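# How do films make people look tiny?

In a film, an actor never really shrinks. The crew use tricks.
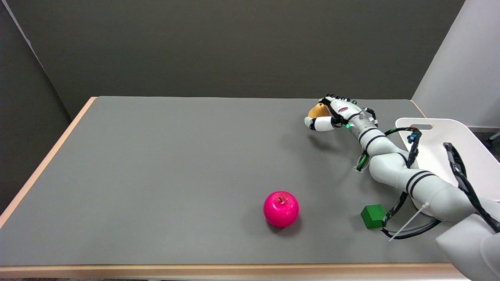
One trick is to build very big things. For the film *Ackah*, a team made a teacup 3 metres tall, so the actor beside it looked as small as a beetle.

Another trick is the green screen. The actor is filmed in front of a plain green cloth. A computer then takes out the green and puts in a different background, such as long grass.

*Ackah* has 53 shots made this way.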